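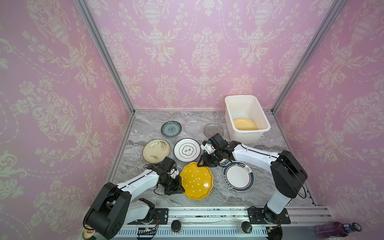

Qual é o intervalo recomendado entre duas calibrações das garras da célula bimanual Voltden?

O intervalo recomendado é de 40 horas de operação. A calibração deve ser repetida antes desse prazo sempre que se substituam os dedos de uma garra ou se altere a fixação de um dos braços à calha.

O presente guia destina-se aos técnicos das entidades que adquiriram ou receberam em avaliação a célula Voltden, distribuída pela Sawatzky. Descreve a preparação da tarefa de recolha de loiça, do arranque à validação do ciclo. A instalação elétrica consta do manual próprio, com a referência 2858.

1. Preparação da célula

Verifique o aperto das placas de montagem e dos manípulos da calha. Ligue primeiro a alimentação e, decorrido o autoteste, o controlador. Os dois braços devem assumir a posição de repouso sem intervenção do operador. Se um deles permanecer imóvel, desligue o conjunto e consulte a secção de avarias do manual.

Retire do alcance dos braços as ferramentas e os cabos que não pertençam à célula.

2. Definição da tarefa

No programa Skenley, abra o menu Tarefas e selecione Recolha bimanual. Indique a posição do recipiente de destino e grave-a com o comando Fixar. O recipiente não deve ser deslocado depois deste passo - qualquer alteração obriga a nova gravação.

Para pratos, escolha o perfil Peça plana. Neste perfil, a força de fecho está limitada e o segundo braço só inicia a aproximação depois de o primeiro confirmar o contacto com o rebordo.

3. Execução e ajuste 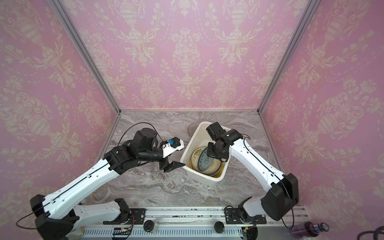
O perfil Peça plana admite duas formas de deposição, horizontal e vertical, selecionáveis no separador Destino. A deposição vertical aproveita melhor o volume do recipiente, mas exige maior precisão na descida da garra. Com os pratos apoiados ao alto, como na caixa branca ao centro da mesa, a garra do braço direito tem de trabalhar já dentro do recipiente, pelo que a altura de segurança deve ser medida a partir do bordo superior da caixa. Introduza esse valor no campo Altura livre e execute um ciclo a velocidade reduzida.

As peças transparentes requerem atenção particular. Recomenda-se ativar a opção Confirmação por contacto antes de as incluir na tarefa.

4. Validação

Execute 2 ciclos completos sem intervenção e guarde o registo. O ficheiro conserva até 2000 eventos; atingido o limite, os mais antigos são eliminados.

Os pedidos de assistência devem ser dirigidos a Yvette Charbonneau, do serviço técnico da Sawatzky, acompanhados do registo e do número de série do controlador.

Documento revisto em 21 de março de 2018. Revisão técnica: Amrit Grewal.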